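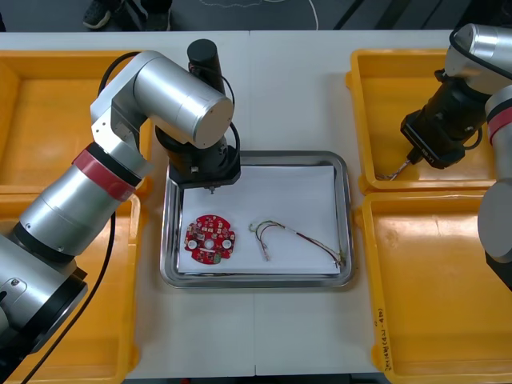
A printed circuit board (PCB) is a flat board that holds electronic parts and connects them with thin copper tracks. Most boards are made of glass fiber and epoxy resin. A colored coating called solder mask covers the copper and leaves the pads bare. Green is the usual color, but red, blue and black are also sold. Boards may have one copper layer or several, joined by plated holes.

Related articles
Solder mask
Surface-mount technology
Through-hole mounting
Copper foil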